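Speaker notes: Learning to Insert Computer Parts From Wrist and Fixed Views
Presenter: Sun-ja Ki, Fekelis Laboratory
Session length: 26 minutes, questions included

1. Opening
Thank the organizers. State the question early: how much does a close view at the wrist add when a robot must pick up and place a processor? Our policy, Groltalo, was trained on 300 demonstrations.
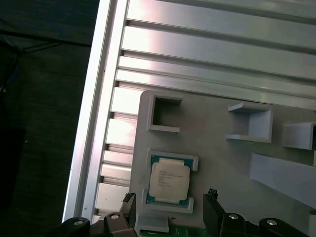 The wrist stream enters the network at full resolution. The fixed stream is reduced first. Mention that both encoders are trained together, and that Hưng Thân designed the fusion step. Pause for questions on the network only.

2. Task setup
The target is the socket of an open desktop tower laid on its side. Parts wait in a printed fixture to the left of the tower. Each trial ends when the part is seated or when the operator stops the arm.

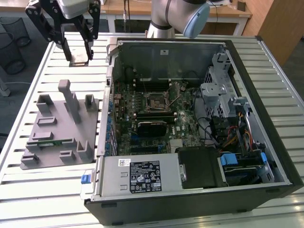 We ran 200 trials for each condition. Operators were not told which policy was loaded. Please speak slowly through this part, as reviewers of the written version asked about it twice.

3. Results
With the wrist view removed, Groltalo completed 70 fewer trials. Most of the added failures came at the grasp. Our baseline, Sanero, showed the same pattern on a smaller scale. Do not claim more than this; we tested one model of tower. 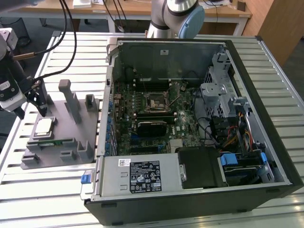
4. Limits and next steps
Force sensing was not used. The Osei extension, planned for October, will add it. Refer questions on data release to Hưng Thân.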